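Equipment review: the Skalliren studio easel
Reviewed for the members' bulletin by Elspeth Galbraith
3rd October

The Skalliren is a floor-standing easel made by Coltari and intended for painters who work at full figure scale. The Buchanan Studios acquired one in April for the shared painting room, where it has been used by members preparing work for the annual portrait exhibition. This review is based on that period of use.

Assembly took one person an afternoon. The printed instructions are clear, although the bolts for the crossbar and those for the base are packed together and differ only slightly in length. Once built, the easel stands firmly on an uneven floor and does not shift under vigorous brushwork.

The canvas tray is raised and lowered by a crank with 6 fixed stops. Members painting in thin glazes found the stops adequate. Those who move constantly between the head and the hands of a sitter would have preferred continuous adjustment, as offered on the older Skunholm model that the studio still keeps. The mast tilts forward far enough to remove glare from wet oil paint, and the upper clamp holds stretched linen without marking the edge.

At £1,554 the easel is expensive. The finish on the tray has already begun to stain, and replacement castors must be ordered directly from the maker.

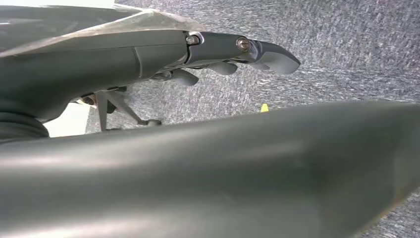 Is the Skalliren suitable for watercolour?
The mast does not lower to a horizontal position, so painters who use heavy washes should choose a different easel.

The studio recommends it for large oils and acrylics. Members wishing to try it may reserve the painting room for up to 3 hours at the front desk.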